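Annual Statement of the Tinedbridge Station

To the Board at Tornow, submitted July 14, 2019.

The Station was established to gather examples. It does not teach the learner, which is kept at Skyrme and has never been brought here. It records how a task is done by the arms under an operator's hand and sends the record north. In the present year the task has been the cable.

The Board set the quota at 268 accepted examples. The Station has delivered 148. The remainder were made, reviewed and returned, in most cases with the single word "hesitant."

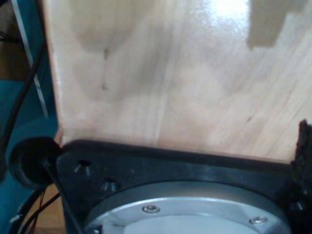 Skyrme wrote in October that hesitation was not a fault in itself, that the learner would take up whatever it was given, and that it had lately begun to pause before every cable as if listening for something. The Station was asked to find out what the operators were listening for.

An inquiry was held. The operators work in pairs, one to each arm, and do not speak during a recording. Each stated separately that there was a moment, with the plug held and the cable drawn out, when it seemed polite to wait for the other arm.
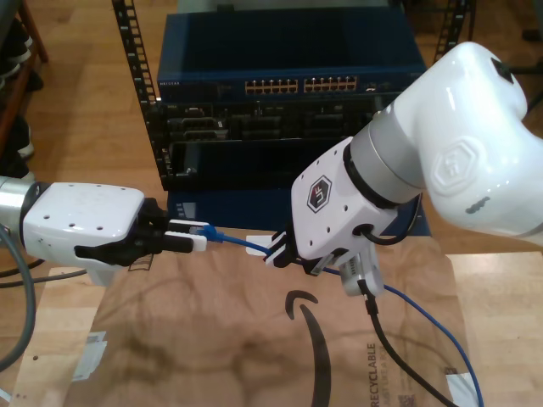

The operators were accordingly instructed to stop waiting. For 2 weeks the examples were quick and even, and all were accepted. The learner was then given them in full - and it went on pausing.

The Station requested guidance from Sturisano, where the first examples were gathered and where the old records are still kept. The request was sent 3 times. 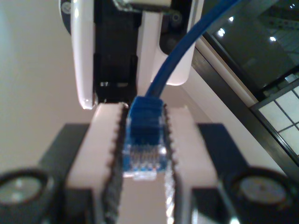
Sturisano replied at last that its own operators had never waited, that it had searched every record it held, and that the pause must have been the learner's from the start. It asked whether ours might have picked it up from watching the playbacks.

The Station has no means of settling the question. Playbacks have been suspended. The operators have asked that they be resumed, and their letter is attached.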